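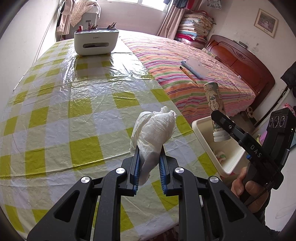

3.2 Procedure

Participants were recruited through the evening program at the Musterstead adult learning center, where the first author had taught for several terms. The program offers short courses in bookkeeping, conversational languages and home repair. None of these courses deals with personal development, and we chose the site for that reason. People who sign up for a self-improvement workshop have often read a good deal on the subject already, and they tend to give the answers they think the workshop leader wants.

A total of 46 adults agreed to take part. Each was assigned by coin toss to a planning group or a diary group. Both groups met once a week, on Thursday evening, after the regular classes had ended. Sessions were led by Hubert Oberholzer, who followed a written script for both groups and did not know which of the two we expected to show the larger change.

The planning group used a version of the if-then method. At the first meeting, each person wrote down two situations in which they often reacted in a way they later regretted. Typical entries were a teenager leaving dishes in the sink, a supervisor changing a deadline by email, and being passed on the right while driving. For each situation, the person then wrote one sentence in the form "If this happens, then I will," followed by a small action. The action had to be something another person could see or hear. "I will stay calm" was sent back for revision. "I will put the phone face down and finish my coffee" was accepted.

The diary group wrote about the same kinds of situations but made no plan. They were asked to record what had happened, what they did, and how they felt an hour later. The diary pages were the same length as the planning sheets, and both took most people under 20 minutes to fill in.

All meetings were held in the center's large ground-floor room (Figure 2). Participants were free to choose where they sat, and most kept the same place from week to week.

Figure 2. Checked tablecloth on the long table, with the gripper holding a crumpled white tissue.

3.3 Measures

We used two measures. The first was the Pillay Reaction Scale, a questionnaire of 20 items written for this project. Each item describes an everyday annoyance and asks how likely the person would be to respond at once, to wait, or to do nothing. Scores were collected at the first meeting, at the last meeting, and again by mail in April.

The second measure was a short report from someone who lived or worked with the participant. We asked these partners a single open question: "Has anything about the way this person handles problems been different lately?" Partners were not told which group the participant was in. Two raters read the answers separately and marked each one as describing a change for the better, a change for the worse, or no change. Where the raters disagreed, the answer was counted as no change.

We had planned a third measure based on text messages sent to participants during the day. It was dropped after the pilot. Several pilot members said the messages themselves were annoying, and one had begun writing if-then plans about them.

3.4 Departures from the plan

Three changes were made after the study began. The Lulier building was closed for one week, and the session was moved to the following week for both groups. Participants who missed a meeting were allowed to complete the sheet at home, which the original script did not permit. Finally, we stopped collecting the sheets at the door. Some members of the planning group had asked to keep theirs, usually to put on a refrigerator or in a car, and we let them do so once a copy had been made.

The last change may matter for the results. A sheet on the refrigerator works as a reminder, and the diary group had nothing similar to take home. We did not record which participants displayed their sheets, so the effect of the plan cannot be separated from the effect of seeing it every morning. An earlier trial by the Jivard group had the same weakness. Section 5 returns to this point and describes how a later study could give both groups a page to keep.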